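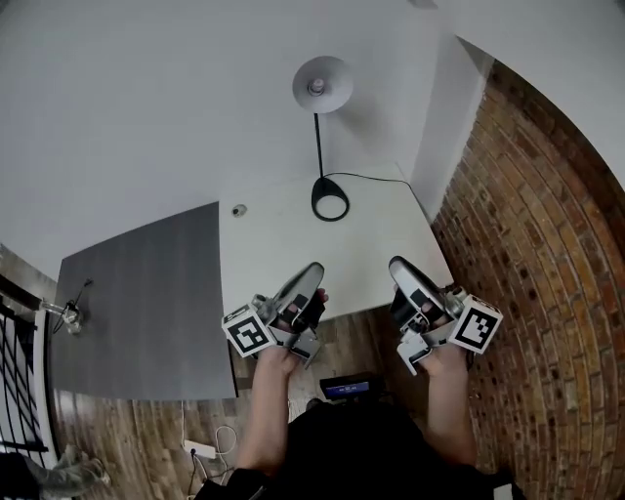
Meenakshi Yadav: I sang with them last June and couldn't read a note when I started. Still can't, really. Go anyway!

Home | Sing | Concerts | Contact

So, I'm looking for singers again. The Castier Street Choir has lost a few altos to new jobs and new babies (congratulations, all of you), and we've got a June concert coming up at the Kaushik Hall that I'd love to fill with sound. There's no audition. You come along at 6 p.m., you stand near somebody loud, and by the second song you'll be fine.

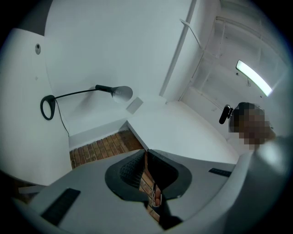
Who I'm after

Altos and basses most of all, but I won't turn away a soprano. You need to be 16 or over and able to make most rehearsals. They run two hours, with tea in the middle.
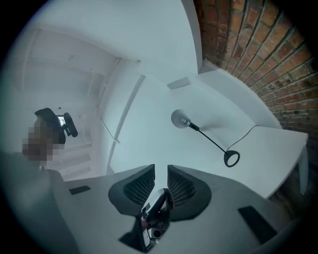 Ilse Van Damme

I pick the songs, so blame me for the sea shanties. This time we're also trying a round that Tianyou Yuan wrote for us, and it's a tricky little thing – I've been humming it in the shower for weeks and I still come in early.
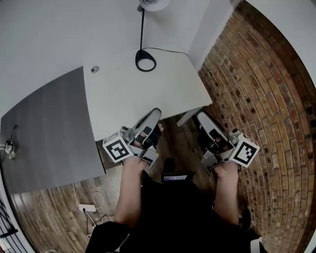 Ilse Van Damme

Write to me through the contact page and tell me what you like to sing. Song sheets are free, and parking is behind the hall.

Related
Altos wanted, Inevach Chamber Group
Piano player for kids' musical
Skovier Folk Night: open call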